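4.2 The Sunday open day at Pistholm

We ran the Proker arm in front of visitors for the first time on a Sunday in March, from a corner of the Pistholm hall. Groups came through every 30 minutes, and we were delighted by how close people wanted to get! Most had never watched a grasp from the gripper's side, so the wrist view went up on a large monitor and quickly became the favourite part of the visit.

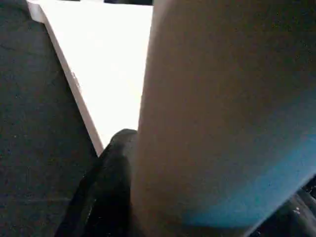
Figure 4. Wrist view at close range: black gripper finger at the left side of a tan-brown object, white panel behind.

At this distance the object fills so much of the view that its outline is of little use, and the Solik controller has to work from the near edge. Visitors picked up on this straight away. Several asked how the arm could judge the colour of a surface under changing light, a question we return to in Section 5. Over the day we completed 70 demonstration grasps, with 2 pauses to recalibrate following the Odukoya procedure.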